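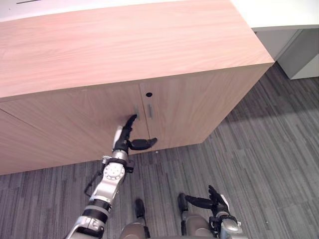
Hendalis Cabinet Faults

README, second release

Hendalis Cabinet Faults is a small set of recordings of a two-armed, two-legged robot trying to open a low office cabinet and getting it wrong. We kept the failures from our door-opening work, labeled them by hand, and put them in one place so other people can train fault detectors on them. We had a great time making it, and we hope you find something in here that we missed!

What went wrong

The fault that started all this is one we call "stale pull." The left hand goes to the left door handle, the fingers start to close, and the grip check reports a good grasp before there is one. The arm controller then begins its pull. Most of the time the fingers slide off and the arm swings back with nothing in it. On a bad run the thumb stays pressed on the door panel while the fingers pull on the handle, so the hand is fighting itself and the wrist load climbs fast.

Sivaprasad Mudaliar spotted it on a Sunday, going through logs for a completely different problem (battery dropouts, still unsolved, please write if you know anything). The grip flag was being read from a buffer 4 control steps old. If the previous attempt had ended in a real grasp, the new one could inherit its "yes." It's a lovely bug in the sense that it hides perfectly during single-trial testing and only shows up when you run attempts back to back.

The handles make it worse. They are slim vertical metal pulls, one on each side of the door gap, set near enough to each other that a hand working the left one has its thumb right by the gap. A few centimeters of drift matters a lot.

What's in the set

Head camera video, joint positions and torques for both arms, wrist force readings, the grip flag as the controller saw it, and the grip flag as it should have been. The corrected flag was worked out afterward from the force data by Divya Amin, who also wrote the labeling guide. Video is at 30 frames per second. Each clip starts 2 seconds before the hand reaches the handle.

Fault labels

stale_pull: the pull begins on an old grip flag
thumb_brace: the thumb pushes on the door while the fingers pull
slip: the grasp was real but came off during the pull
wrong_door: the hand closes on the right handle when told left
locked: the door was locked and the arm kept pulling past the limit
other: read the notes field, some of these are wonderful

A clip can carry more than one label. stale_pull and thumb_brace show up together often. The "locked" clips were made on purpose by turning the key in the cabinet lock before the run and taking it out again. We don't suggest repeating them without a torque limit you trust.

Safety notes

The original wrist limit only stopped the arm after 8 control steps in a row over the threshold. That is far too patient for a hand braced against a door. When a braced hand lets go, the forearm comes back toward the robot's own body, and the right hand and the legs are right there. We had one hard contact between the left forearm and the right hand. Nothing broke, but we stopped work that afternoon and rewrote the limit before doing anything else.

If you run the Flernance controller, please check these before you try cabinet work:

- Clear the grip flag at the start of every attempt.
- Make the wrist stop act on a single reading over the limit.
- Park the idle arm outside the return path of the working arm.
- Keep people out of reach while the hand is on a handle, and have someone on the stop button.

Both code fixes are in the June patch. Clips recorded after the patch have patched set to true in the metadata, and you should not mix them with the others if you're studying stale_pull.

Known problems

The hand covers the handle from the head camera in plenty of clips, so contact is hard to judge from video alone. Use the force data! Lighting changes between sessions. The torque on the left elbow has a small offset that we found late and did not correct, and the raw values are what you get. There is one type of cabinet and one type of handle, so please don't expect a detector trained here to work on drawers or round knobs.

Loading

The Enevent reader handles everything, including the two flag tracks. Older versions drop the corrected flag without a warning, so update first.

Getting in touch

Label corrections go to Divya, and anything about the controller goes to Sivaprasad. Both can be reached through the Annamalai issue page. Send the clip number and the time in the clip, and if you think we have a label wrong, tell us which one you'd use. We've changed several already that way.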